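Thread time, because three of you asked what I meant yesterday when I said my job is "half robot now." Grab a coffee, it's long.

So I work the refurb line at Ratgate. Office desktops come in by the pallet when some company does a big upgrade, we open them up, test what's in there, pull what's bad, put in what's good, and they go back out to schools and small offices. I've been doing it long enough that my thumbs have opinions about case latches.

Until March it was all people. One bench each, one screwdriver each, one radio for everybody and a lot of fighting over the radio.

Then Fembridge (the parent company, different building, nicer coffee) decided our site would get an arm. One arm, one bench, and it would do the pulling: memory, drives, cards, power supplies. We'd do the rest. That was the whole announcement, a single slide, and then Lachlan MacBrayne took questions for an hour and answered maybe four of them.

First question was from Agnes Jardine and it was the one we all had: who's going? Answer was no one's going. It's July and that has held so far. I'm writing it down here so I can come back to this post if it changes.

What has gone is the overtime. I want to be fair about this, my wrists are thrilled. My bank account less so. Lewis Nisbet had been counting on those evening shifts for a van and he's pretty sour about it, and I don't blame him one bit.

Okay, the actual work. The case goes down on its side with the panel off and the arm comes in from over the top. It has a gripper with two settings as far as I'm concerned, which are "gentle" and "please stop, call Mhairi." Next to it there's a gray printed plate with posts and brackets and little cradles sticking up out of it. We call that the tea tray. 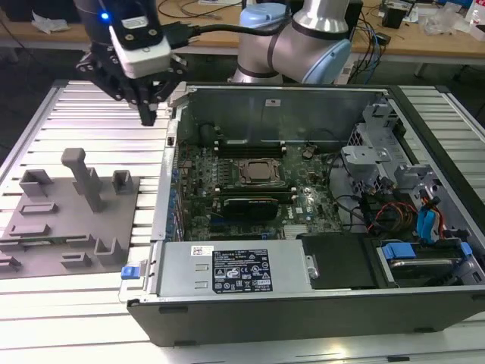
Flynn Brunton

Look at how much is packed into one of those. Board, chip, card, the power supply with that blue latch poking out the end, a drive bay with its own blue tabs. A person reaches in there and just knows which wires to hold back with a pinky. The arm has to be told. Every time. For every model of case we take in.

And that's the part I didn't see coming, the telling. I figured somebody from Fembridge would show up with a laptop and program the thing and leave. Well, they did show up, and they did leave, and now the telling is my job. Two days a week I'm "cell lead," which means I write down how a case comes apart in steps so small it makes my teeth hurt.

Sample from my notes: "Hold wires left. More left. Don't let go yet." That was for a Masenis tower and it took me all morning to get it right.

Weird side effect, I'm better at my old job. I'd been opening those towers for years and never noticed I always free the data cables before I touch the power ones. Had to explain it to a machine to find out I did it!

Numbers, since somebody will ask. My best day ever by hand was 40 machines. The arm's best day is 39, and Agnes has printed both numbers out and taped them over the sink. She's rooting for me. I think she has money on it.

But my 40 was one day and I felt it for a week. The arm would do 39 again tomorrow if we kept feeding it, and feeding it is the catch. Somebody has to unload the pallet, pop the side panel, get the case lined up on the rails, and then take it all away again after. That used to be a nice break in between the fiddly stuff. Now for whoever's on feeding, it's the entire shift.

We brought that up. Mhairi Carnegie took it to the monthly meeting and now feeding rotates, two hours max and then you swap to testing. It should've been like that from the start but I'll take it. She also got us a stool. The stool is very popular.

The bit I like least is how quiet it's gotten. You used to be able to talk across the benches. With one of us always over at the cell and another at the test racks, I can go a whole morning without hearing what's new with anybody's kids. Small complaint maybe, but it's the one that follows me home.

The bit I like most – power supplies. I have sliced my knuckles on those metal edges more times than I can remember and I haven't pulled one on a cell day since March. Took my mom to dinner last week and she noticed I had no bandaids on.

There's talk of a second arm for the Baird contract, that's 2000 desktops if it gets signed. If it happens I want the training paid at a proper rate this time, in writing, before the crate gets opened. I've said so to Lachlan and now I'm saying it to all of you.

Anyway my break ended a while ago and I've got another Masenis to write up. Ask me stuff, I'll answer tonight.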